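Fri 21 September

The squirrels are back in the loft. I heard them at ten to six this morning, over the bathroom, rolling something hard from one end to the other. We had the same trouble in May and I thought I had dealt with it by nailing a board over the gap in the soffit. They have chewed round the board.

I rang two firms. Cisovia wanted 415 pounds for three visits, with the proofing charged on top once they had seen the roof. Poltell came out at 374 including mesh along both eaves, but can't start for a fortnight. I went with Poltell. The Cisovia man was pleasant enough on the phone, only he wouldn't put a figure on the mesh and I have been caught like that before.
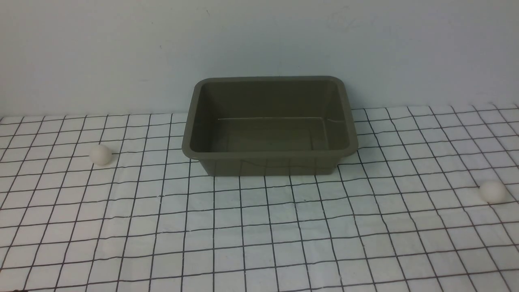 In the meantime I have been up with a torch. There is a nest behind the water tank, mostly shredded insulation, and one cable has tooth marks on it – not through to the copper, but near. I have switched that circuit off at the board, so no landing light for now.

Our neighbours on the Dalen side had a cable chewed right through last winter and paid 152 to have it replaced. They think the squirrels get across from the big ash at the back. I have asked about having two of the branches cut, and am waiting to hear.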